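Cómo elegir el punto de agarre en una tela arrugada (sin volverte loco con los umbrales)

En la entrada anterior dejamos la segmentación funcionando y varios me escribisteis preguntando lo mismo: vale, ya tengo la máscara de la tela, ¿y ahora por dónde la cojo? Pues vamos a ello, que a mí me costó medio mes de julio y no quiero que os pase igual.

Parto de que tenéis la imagen de la cámara de muñeca, la profundidad alineada y la máscara. Yo lo tengo todo metido en Nomari, mi nodo de percepción, pero sirve cualquier cosa que publique esos tres datos a la vez.

Paso 1. Limpiad la máscara. Un cierre morfológico y os quedáis con el componente más grande. Si la pinza es oscura y la tela de color vivo, filtrar por tono en HSV ya os quita los dedos de en medio casi gratis.

Paso 2. Sacad el contorno y quedaos solo con los tramos rectos. Los bordes curvos suelen ser pliegues que caen sobre sí mismos, y si pinzáis ahí os lleváis dos capas (¡o tres!). Yo ajusto segmentos de 26 píxeles y tiro los que se desvían demasiado.

Paso 3. Para cada candidato, mirad la altura respecto al plano de apoyo. En un sofá el plano no es plano, claro, así que lo reajusto con los píxeles vecinos que quedan fuera de la máscara. Me quedo con los 11 mejores y los ordeno por altura.

Paso 4. Orientad la pinza para que el cierre vaya perpendicular al borde, bajad despacio y cerrad.
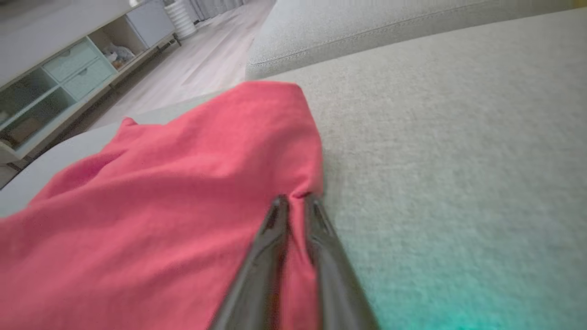 Los dedos pellizcando un pliegue pequeño, cerca del borde derecho de la tela.

Fijaos en lo cerca que queda el agarre del asiento. Con un margen de seguridad generoso en la altura, los dedos se cierran en el aire; con uno negativo, arañáis la tapicería. Yo uso 2 mm y limito la fuerza de contacto en el controlador, que para eso está.

Paso 5. Comprobad el agarre antes de levantar. Dilruba Bepari me pasó un truco muy majo: comparar la apertura real de la pinza con la de cierre en vacío. Si son iguales, no hay tela — abrid, subid y probad el siguiente candidato de la lista. Ojo con las telas finas, que ahí la diferencia se pierde en el ruido del encoder y toca mirar también la corriente del motor.

Un error tonto que cometí: giraba la muñeca 90 grados de más por mezclar el marco de la cámara con el de la herramienta. Si veis que los dedos llegan paralelos al cierre que esperabais, revisad esa transformada antes de tocar nada más.

El código está en la rama vomance del repositorio, con los parámetros en un YAML aparte. En la próxima entrada, el levantamiento y cómo detectar que la tela se escurre a medio camino.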